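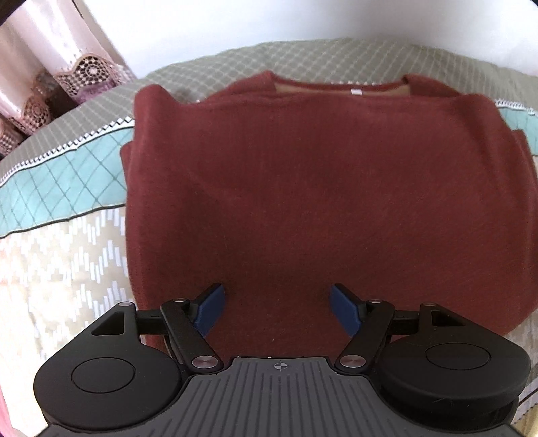
**Session 4: The folding fault at Prandstead**

These notes go with the session taken by Shagufta Sandhu. Read them before the lab, and bring your own copy of the fault log sheet.

## Background

The Prandstead group was teaching a two-finger gripper to fold and restack knitwear. Demonstrations were recorded with the hand-held version of the tool. The same finger pads and linkages were then fitted to a Prelleck arm for the trials.

A trial was one garment, already folded, to be pinched at the fold, lifted and put down on a stack. The first 100 trials used cotton shirts and gave no trouble worth reporting. The fault appeared when the group moved on to jumpers.

## What went wrong

The arm came down over a folded jumper and the fingers closed on the knit. The controller reported a good grasp. The arm lifted, and only the top layer came up. The rest of the garment unfolded underneath it and dragged across the bed.

That alone would have been a failed trial. The safety matter came next. One pad had caught a loop of yarn, so when the controller opened the fingers the jumper stayed attached. The software took "fingers open" to mean "object released" and started the return move at 700 mm/s with the garment trailing. A sleeve swept over the edge of the bed where a student was standing. She was not hurt.

## Causes

1. **Grasp check.** The check looked only at finger gap and motor current. A single layer of thick knit gives much the same reading as several layers of thin cotton.
2. **Release check.** There wasn't one. The Khattak controller has an input for a wrist load reading, but it had been left switched off – the shirts had never needed it.
3. **Standing area.** The tape on the floor marked the reach of the arm with nothing in the fingers. It made no allowance for a hanging garment.

Note that only the third is about where people stand. Most first drafts of the report stop at the first.

## Changes made

- Fingers close, then lift a short way and pause. The load reading is compared with the garment weight before the lift goes on.
- After opening, the load must return to zero before any travel.
- Return speed is held to 100 mm/s until the release check passes.
- The floor tape was moved out to 800 mm beyond the reach of the arm.

The Rosodus logging tool now saves the load reading with every trial.

## For the lab

Work in pairs. Look at how the pads meet a ribbed surface and how they meet an edge fold, and write down which layers you would expect to be held in each case. Then redraw the state chart with the release check added. Mark clearly what the arm does if the check never passes – "try again" needs a limit.

Keep the emergency stop within reach of the person who is not holding the garment. Hand in the chart and the log sheet together.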